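A Tuesday at the Foltov open lab

I have been meaning to write this up since November and I kept putting it off, mostly because I came home with a tote bag full of leaflets and didn't want to sort them. The leaflets are still in the bag. But a few of you asked how the Foltov visit went (and whether it's worth the drive), so let me get it down before I forget the good bits.

Foltov is the robot teaching lab out on the Plutuma road, in the long low building that used to be a carpet warehouse. They open up to the public a few times a year, in small groups, and you have to book. My slot was 10 in the morning. I was there at twenty to, because I had badly overestimated the traffic, and sat in the car eating a granola bar until somebody waved me in.

There is no ticket price but they do ask you to sign a sheet and wear a visitor sticker. I was number 39! I stuck it on my coat and then took my coat off in the first room, so I spent the whole morning being looked at by staff wondering who I was.

The first half hour is a talk. I'll be fair, it was a decent talk, but the chairs were those stacking ones with no give in them and the projector was fighting with the sun. What I took away is that the people at Foltov don't write out the moves for their arms in code, at least not for the table work. A person does the job through the arms, over and over, and everything gets recorded: what the cameras saw, where every joint was, when the gripper closed. Each go is called a demonstration, or a demo if you work there. Then all those demos get fed into training, and the arm has a try at doing it alone. They had a slide with the tally for their tidying tasks and it said 3,487 demos. I wrote it on my hand.

Someone in the row behind me asked how long one takes. The answer was that it depends on the task, and on the operator, and on how much coffee the operator has had.

Then we got to walk through, and this was what I came for. The floor is split into stations, each one a table with low-key gray walls and a pair of arms on it, and the operator's seat off to the side. You can get much closer than I'd imagined. There's a strip of tape you stay behind, and that's all!

The station where I ended up spending most of my time was the poker one. I play a bit (badly, for pennies, with my cousins) so I went right to it. They had a chip case open on the table with the rolls of chips in it, a couple of card boxes in the tray, and those triangular ALL IN markers out on the board in front. The job being taught that morning was putting the markers away into the case, one at a time.
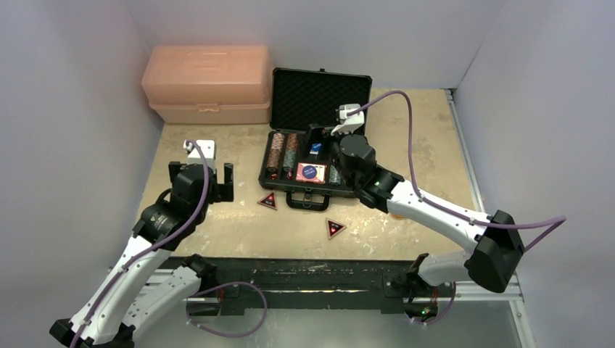

What surprised me was how slow and careful it all is. I had a picture in my head of the robot videos you see online, everything whizzing about with music over it. In person it's more like watching someone thread a needle. The operator holds a pair of handles, smaller copies of the arms really, and whatever the handles do, the arms do too. So when she leaned forward, the arm leaned forward, and when she stopped to scratch her nose there was a brief, very human hesitation from the machine on the table. I laughed out loud and then felt I'd been rude.

She was nice about being watched, and explained a lot while she worked. Flat things are the hard ones, she told us. A chip or a marker lying flat gives the fingers hardly anything to get hold of, so you have to come down almost to the table and close at just the right height. Too high and you grab air. Too low and you're pushing on the board, and the arm doesn't like that, and neither does the person who has to fix the arm. She also told us they change the layout between demos on purpose. The marker goes a bit left, a bit right, gets turned around, and so on, so the training doesn't end up learning one spot on one table. I'd never thought about it but of course you'd have to.

I asked what happens when she messes one up. Some get thrown out and some get kept. If she misses and then recovers and gets it on the second try, that can be a useful one, because the arm will miss too at some point and it needs to have seen what to do next. If she knocks the whole lot on the floor, it goes in the bin. She has her own little scoreboard of the bin ones and would not tell us the number.

There's a screen next to her seat that shows what the cameras on the wrists are seeing, and I think I watched that more than I watched the arms. It's such an odd view. You're looking straight down past two big black fingers at whatever is on the table, and the ordinary sense of where things are goes right out of your head. I kept mixing up my left and right. The man beside me said it was like trying to pick up a coin while looking through a letter slot, and I've been using that line ever since as though it were mine.
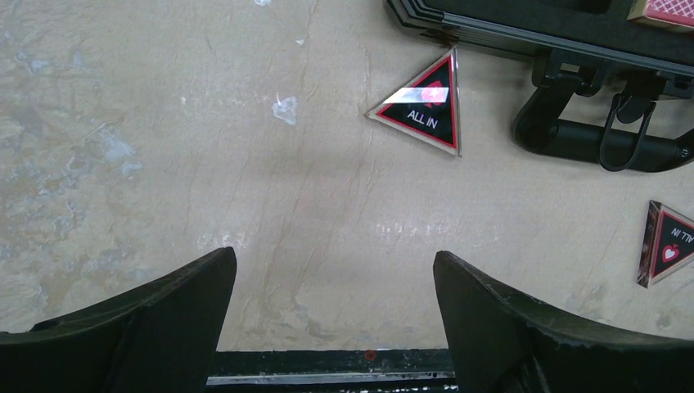

She mostly works from that screen for the last inch or so and looks at the real table for everything before that. New operators stare at the table the whole time, she said, and you can tell from their demos.

After that they let us have a go ourselves! I should have led with this. You don't get the working station, you get a practice one near the door with an older pair of arms made by Bittencourt, and the task is to put foam blocks in a cereal bowl. You have 30 seconds on the first try, and then they let you do it again with no clock, out of kindness.

I was dreadful. I want that on record. The handles are light, much lighter than I'd expected, and you can't feel anything through them, so I was squeezing for dear life on a block that I wasn't even touching. On my first turn I moved the bowl twice and the blocks not at all. On my second I got one in, dropped from a silly height, and it bounced but it stayed in the bowl and I got a small round of applause. A girl of maybe ten went after me and did four in a row without looking bothered.

There's also another way of teaching that they showed us at the far end, where the person takes hold of the arm itself and moves it through the job by hand. You press a button, the arm goes slack (well, it holds its own weight, but you can push it anywhere) and you just walk it through. I liked this one better, it felt like helping a child hold a pencil. The trouble is that your own hands and sleeves are all over the camera pictures, and it's tiring, and it's awkward with two arms at once when you've only got the two hands yourself. So for the table jobs they use the handles, and the hand-guiding gets used for simple things like wiping or opening a drawer.

The last stop was an arm running by itself. This was sorting spoons, from a mixed pile into a tray, and it had been taught with 163 demos, all done in that same room. It got most of them. Every so often it would go down for a spoon, come up with nothing, and carry the nothing over to the tray and carefully let go of it. The whole group went "aww." I found it charming but I can see it'd be less charming if you were waiting on the spoons.

We had time for questions, and the usual one about jobs came up, and the reply was a bit rehearsed for my taste. A better question was about who owns the recordings. They said the demos from the practice table aren't kept, which was a relief in my case. The ones from the real stations go to the lab, and some are shared with a partner outfit called Flallero that works on the training side. I didn't catch much about what Flallero does beyond that, the coffee urn had started hissing.

A few practical things if you're thinking of going:

Book early. Mine filled up within the week, and they don't keep a waiting list.

Park in the back lot. The front one is for staff, and it's tiny, and I had to do an embarrassing eleven-point turn to get out of it.

Bring a sweater. The floor is kept cool and you'll be standing a long time. I went back for my coat after the poker station (and got my number back, finally).

Phones are fine but no flash near the stations, as it bothers the cameras. They're strict on this and they'll remind you at every table.

Kids are welcome from eight up. Mine are grown, but the children in our group were the ones having the best time, and they had better questions than we did too.

There's coffee and a plate of cookies at the end and no café, so eat first. I drove back into town and had a very late lunch at the diner by the bus depot, where I tried to pick up a flat little butter packet using only two stiff fingers and no thumb, coming straight down on it from above. It took me five tries. The next open day is in spring and I've already asked my cousins if they want to come.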